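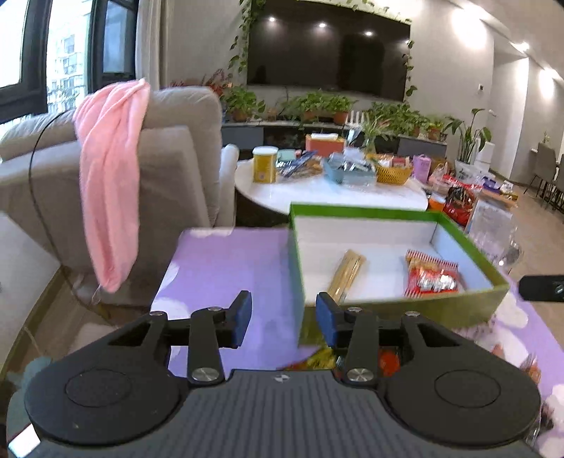
Snack sticks and sweets in the green box

Print this page | E-mail this page

Wednesday, 11 at night

Watched the Undside semi-final and I'm cross enough to write it down.

For anyone who has the sense not to follow it, Undside is the singing contest where the acts perform behind a screen and the public votes before seeing who they are. That was the whole selling point when Zisska launched it. No faces, no sob stories, just the voice. I rather liked it to begin with. By August they had started running what they call "shadow films", where you see the singer from behind, walking along a beach or stroking a dog, and a low voice tells you they have been through a very hard year. So we have the sob stories back and all that's missing is the nose.

Tonight was four acts down to two. Costel Pop went first and sang the slow one he sang in the heats. I don't dislike Costel. He can hold a note and he doesn't do that thing of wobbling up and down the scale on every word. But it was the same song, in the same key, with more smoke, and the judges behaved as if they had never heard it. Bakum (the judge with the scarves) stood up before he'd finished. She has stood up for everyone since the second week. If you stand up for everyone you may as well take the chair away.

Then Amerley Osei, who was the only one I'd pay to hear. She did an old dance track with just a piano, and left a gap before the last verse long enough that I thought the sound had gone. No smoke. Munteanu told her it was "brave", and I have watched enough of these programmes to know what brave means. It means the producers have seen the numbers.

About those numbers. We are told every week that votes are coming in "from all over the country" and that it's "incredibly close". It was incredibly close in the heats, it was incredibly close in the quarter-final, and tonight it was closer than it has ever been. They never give a figure. I wrote to Zisska in the spring asking whether the totals would be published after the final and had a reply thanking me for being part of the Undside family. I don't want to be in the family, I want to see a table.

The one thing they did publish was about the studio audience, which is 200 people and counts as a tenth of the result. It's in the small print on the voting page, under the bit on call charges. J. at work says a tenth is nothing. Well, if it's as close as they claim then a tenth is plenty, and those people are warmed up beforehand and told when to clap. Her cousin went to a recording of one of the heats and said they were made to cheer the empty stage for ages so there'd be something to cut to. I only have that third hand, and I've no idea which heat, so take it for what it's worth. It did make me look at the crowd shots differently tonight. There's a man in a yellow jumper who weeps in the middle of Costel's song and is then laughing, in the same seat, in what's supposed to be the same moment.

Result: Costel through, then the long pause (I went and filled the kettle, came back, still pausing), then Amerley through as well. So my theory about "brave" is in ruins, or they want her there to lose next week. I'd put money on the second, but I said the same about the girl with the harp last series and she won it.

The two who went out had their screens raised and we saw them for the first time. This used to be the good bit. One of them had been on a different Zisska programme, the baking one I think, and the presenter acted astonished. She introduced him on that one!

Voting for the final is open already, before anyone has sung a note of it, and you can vote 10 times from each phone. I can't see what that measures apart from who has the most patient aunties. R. has used all his on Costel. He says it's only telly. He also says I needn't watch it, which is true, and I've set it to record in case I'm back late.

There's a prize of a recording deal, by the way, and I looked up the last winner to see how that had gone. One single. Then a booking to open a garden centre, and after that the page hasn't been updated. I listened to the single and it was all right. Her voice was better behind the screen, or I thought so, and I can't decide whether that's the show's fault or mine.

Bed. Dentist first thing, and I still haven't answered Mum about the weekend.

Print this page | E-mail this page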